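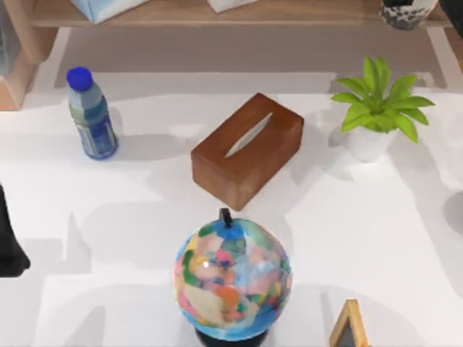
Unit 4: bottle, tissue box and globe on a white tabletop.

Nail Technology I, Unit 4
Gel Polish Application and Removal
Instructor: Marisol Aguirre

Read before the practical. Bring your own files, and have the lamp log sheet from Unit 3 with you.

1. What gel polish is

Gel polish is a liquid mix of oligomers, monomers, pigment and photoinitiator. It does not dry by evaporation the way regular lacquer does. Under light of the right wavelength the photoinitiator breaks into reactive fragments, and these start a chain reaction that links the smaller molecules into a solid network. The process is called curing.

Regular lacquer is a film of resin left behind when solvent leaves. Acetone dissolves it again quickly. A cured gel is crosslinked and will not dissolve in the same sense. Acetone swells the network and weakens its hold on the plate, and the product is then pushed off in flakes.

2. The inhibition layer

Oxygen in the air interferes with curing at the surface. Most gels leave a thin sticky film when they come out of the lamp. Between color coats this film is left alone. After a wipe-type top coat it is removed with a lint-free pad and alcohol. No-wipe top coats are formulated to cure hard at the surface and need no pad.

A sticky surface is not evidence of undercure. Wrinkling, denting under light pressure, or color transferring to the pad after the wipe are all grounds for checking the lamp and the coat thickness.

3. Plate preparation

Sanitize your hands and the client's. Remove old product. Push back the cuticle with a wood stick or metal pusher held at a low angle, and take non-living tissue off the plate. Shape the free edge. Reduce shine with a fine buffer, using light strokes in one direction. Dust off, then wipe with dehydrator.

Do not touch the plate after dehydrating. If it is touched, wipe again.

Bláthnaid Gilmartin's patch work with our second-year group is worth knowing here. She had students prepare one hand with the full sequence and the other without the dehydrator. Of 277 nails checked, 59 showed lifting, most of them on the hand where the step was left out. The lifting began at the side walls more often than at the free edge.

4. Application

Base coat: a thin scrub coat worked into the plate, then cure. Keep a narrow margin clear of the skin.

Color: 2 coats, each cured. Dark and heavily pigmented shades block light and must go on thinner than pale ones. White is also difficult, as its pigment scatters light before it reaches the bottom of the coat. A third thin coat is better than a thick second.

Top coat: float the product and draw the brush across the free edge to cap it. Cure, then wipe if required.

The thumb is done separately. With all five digits in the lamp the thumb lies on its side, and gel will run to the low wall.
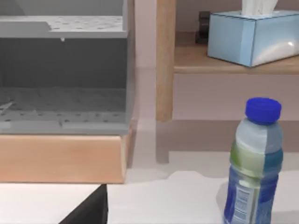

Lamp match is the most common fault in student work. A gel is tested with a given lamp, and the stated cure time applies only to that pair. Wattage printed on the housing does not tell you the output at the nail. In class we use Kavanagh base and top with the Flilum lamp, and times are posted at each station. Hand position matters as much as time. For the placement drill, take the gray unit on the wooden base as a rough model of a lamp seen from the front: open side toward the client, a back wall, a floor and a top panel. Light falls off with distance and angle, so fingers left near the opening may be underexposed. Have the client slide in fully and lay the hand flat.

5. Skin contact and allergy

Uncured gel on skin is the main route to sensitization. Once a client reacts to an acrylate the allergy is usually permanent and may extend to related products. Clean flooded skin with a wood stick before curing, never after. Change gloves when product gets on them.

6. Removal

File through the top coat. Apply acetone on cotton, wrap in foil, and leave for 8 minutes before checking. Product that does not slide off goes back in the wrap. Do not pry. White patches on the plate after removal usually mean that nail layers came away with the gel.

Finish with oil and record plate condition on the client card.

For the practical

One full hand in Nornex mid-tone pink, one thumb in Jarkby black. Removal is assessed in November on the same model. Log sheets go in the tray by the sink.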